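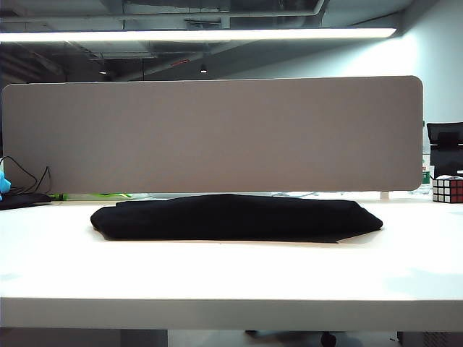 Gosdale (the restored print): worth the ticket?

tonu_uibo
Saw this last night after months of people telling me it's the great lost western. I don't buy it. It's set in 1855, a land surveyor rides into a mining town, the mine owner wants him gone, and you can guess the rest by the second reel. The new print looks fine. The script is still the script.

cat_urrutia
You're being hard on it. The scene where Riquelme reads the deed out loud in the saloon is as good as anything from that period. One take, no music.

tonu_uibo
One good scene in a long movie. And he reads it twice! Who was that for?

wumbei26
The second reading is the point, he changes a line. Did you miss that?

tonu_uibo
I caught it. I just think a better director would have trusted us to hear it the first time.

B_DAmico
Has anyone got a source for the claim that they added 26 minutes? The poster says it and every review repeats it. I have the old Clutard disc and I can only spot two scenes that are new to me, and one of those is a guy watering a horse.

cat_urrutia
It was in the program notes.

B_DAmico
Written by the people selling the tickets.

bgarcia
I saw it as a kid and I'd swear the flood was in the version they showed on TV. So that isn't "unseen footage" either.

wumbei26
TV prints were all over the place, so that doesn't prove much. Agree about the horse though.

cat_urrutia
Fine, forget the running time. Is nobody going to mention the sister? She's the best thing in it and she gets maybe five lines.

tonu_uibo
On that we agree. I'd have watched a movie about her.

bgarcia
Same director did Flevthorpe, which has the same ending with a train. Much better picture if you can find it.

B_DAmico
Flevthorpe is worse. The train is a model and it looks it.

bgarcia
It's a good model.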